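Skulix to Reopen Drirnley Furniture Workshop With Evening Repair Classes

July
By Rasa Baranauskienė, Skulix press office

DRIRNLEY - Skulix will reopen its furniture workshop on Ostapchuk Street this July and will offer evening repair classes to the public for the first time.

The workshop closed last winter while the heating and dust extraction systems were replaced. The building has 1,805 square feet of floor space, including a finishing room that can now be used all year.

Classes will cover regluing loose joints, filling scratches, sanding and applying clear finishes. Each course runs for four weeks, with sessions starting at 6:30 p.m. The price is $499 per person and includes glue, sandpaper and finish. The first round has 53 places.

"Most of the calls we get are about tables and chairs that people want to keep," said Marcela Kolář, workshop manager at Skulix. "A lot of that work can be done by the owner with a few clamps and some patience."
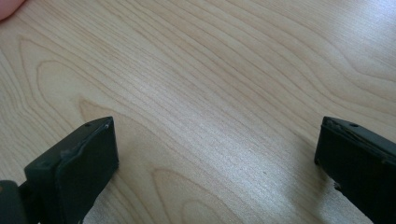 Do students need to bring their own furniture?

Students may bring one small piece, such as a chair or a side table. Anyone without a project will be given a practice piece from the workshop's stock.

Ambros Egger will teach the joint repair sessions. Rozália Mikuš, who joined Skulix from the restoration firm Lindora, will teach finishing. Both will also continue to take repair orders during the day.

Drop-off for repair orders will move to the rear entrance, where there is a loading ramp. Customers whose orders were put on hold during the closure will be contacted by phone before the reopening.

Registration is open at the front desk and by mail. Courses that do not fill will be combined with the next round, and students may ask for a full refund up to the first session.

Media contact: Ottilie Widmer, Skulix, Drirnley | © Skulix. All rights reserved. | Back to top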